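4.2 Herkunftsangaben und Verweildauer auf regionalen Genussrouten

Besonders aufschlussreich ist der Vergleich der beiden Routenabschnitte Etero und Furnside. Beide führen durch ländliches Gebiet, beide verbinden Hofläden, Gasthäuser und kleine Verarbeitungsbetriebe, und doch unterscheiden sie sich in einem Punkt, der uns schon bei der ersten Durchsicht der Fragebögen begeistert hat: In Etero wird fast jedes Gericht mit dem Namen des Hofes angeboten, von dem die Hauptzutat stammt. In Furnside fehlt diese Angabe meist, obwohl die Zutaten aus ebenso kurzer Entfernung kommen.

Von den insgesamt 3,471 ausgewerteten Fragebögen entfallen 1,170 auf Gäste, die mindestens eine Nacht an der Route verbracht haben. Gerade diese Gruppe nennt erstaunlich genau, was sie gegessen hat und woher es kam - oft noch mit dem Namen der Ortschaft und in einigen Fällen mit der Zubereitungsart. Tagesgäste erinnern sich dagegen eher an die Landschaft und an die Freundlichkeit der Bedienung. Wir werten das als deutlichen Hinweis darauf, dass kulinarische Herkunft und Aufenthaltsdauer zusammenhängen, auch wenn die Richtung des Zusammenhangs offen bleibt (wer länger bleibt, hat schlicht mehr Gelegenheit, Speisekarten zu lesen).

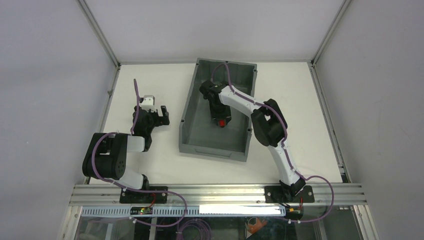
Abb. 3: Zwei Roboterarme an einer Aluminiumschiene vor einer weißen Arbeitsfläche mit grauem Kunststoffbehälter.

Sehr schön zeigt sich der Effekt bei den eingelegten Gemüsen von Agbenyega. Der Betrieb beliefert acht Gasthäuser entlang beider Abschnitte, und zwar mit derselben Ware. Wo der Name auf der Karte steht, wird das Gericht in den freien Antworten immer wieder lobend erwähnt; wo lediglich »Gemüse der Saison« zu lesen ist, taucht es kaum auf. Ein so sauberes natürliches Vergleichspaar findet man in der Tourismusforschung selten! Einschränkend ist anzumerken, dass die Gasthäuser ihre Karten selbst gestalten und die namentliche Nennung vermutlich mit weiteren Merkmalen einhergeht, etwa mit geschultem Personal oder einer kleineren Auswahl.

Ein zweiter Befund betrifft das Herbstfest in Jollonora, das im November stattfindet und damit außerhalb der üblichen Reisezeit liegt. Mit 2,000 Besuchern ist es keine Großveranstaltung, für die umliegenden Pensionen aber der wichtigste Termin der Nebensaison. Die Gäste kommen gezielt wegen der Räucherfische und der Kastaniensuppe, und erfreulich viele von ihnen verbinden den Besuch mit einem zweiten Halt auf der Route. In den Gesprächen mit den Wirtsleuten wurde mehrfach der Wunsch laut, das Fest um ein gemeinsames Frühstück am Folgetag zu erweitern. Aus unserer Sicht eine wunderbare Idee, denn ein solches Angebot würde die Übernachtung unmittelbar belohnen und ließe sich ohne zusätzliche Infrastruktur erproben.

Offen ist, wie stark sich die Ergebnisse auf Routen mit internationalem Publikum übertragen lassen. Der Fragebogen lag nur in einer Sprache vor, und Ortsnamen sagen Gästen aus der Ferne zunächst wenig. Für die Folgeerhebung ist deshalb eine kurze Karte mit den Standorten der Höfe vorgesehen - sie wird den Speisekarten in der Hälfte der teilnehmenden Betriebe beigelegt. Die Auswertung der Übernachtungszahlen folgt in Abschnitt 4.3.

Verwandte Beiträge
Speisekarten als Quelle der Tourismusforschung
Nebensaison und Festkultur im ländlichen Raum
Hofläden an Radwegen: eine Bestandsaufnahme
Wie Gäste über regionale Küche schreiben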